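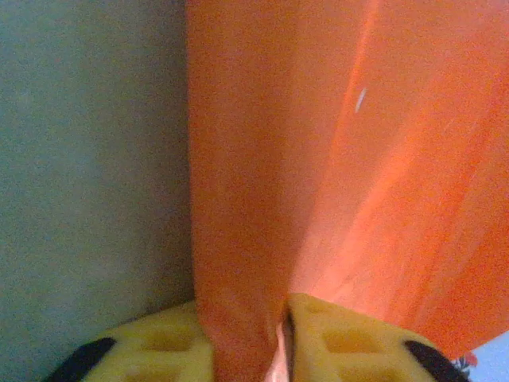 Orange cloth, catching the light

Heating oil smell in the ditch behind our gardens, who do I ring?
Posted by Hiba Chamoun, Florinstead

Hi all, hoping someone has been through this. There's a ditch along the back of our gardens that runs down to the Ukel, and since early June it's had a rainbow film on it and a proper garage forecourt smell, worst at 8 in the morning when it's still. One of the houses up the lane had a new oil tank put in this spring and I don't want to go accusing anybody. I rang the council and got passed round for 28 minutes before the line dropped. Do I try them again or is it someone else's job? And can I let the dog near it (he's already had a paddle, the idiot)?

Wissam Khoury
Not the council, or not first anyway. Ring the environment regulator's incident line, it's open all night, and tell them you can smell it as well as see it. They'll want to know where the ditch meets the river. We had the same thing at Mivudport, a split pipe under a patio, and it had lost nearly 20 litres a day before anyone twigged! Don't pour washing-up liquid on it, my neighbour did and it only spreads it about. Wash the dog with dog shampoo before he licks it off and ring your vet if he's off his food. If anybody's on a well or a borehole, tell them tonight.

Jihad Tannous
could be iron bacteria, looks just like oil. poke it with a stick, if it breaks into plates its natural

Najwa Abu Hammour
The stick thing is worth doing, but iron bacteria don't smell of a forecourt, so I'd still ring. And do have a quiet word up the lane, I would want to know if it was my tank (the clean-up bill gets worse the longer it's left, and some house policies only pay if you report it quickly). Get a reference number when you ring. I didn't, and had to explain the whole thing again to 5 different people.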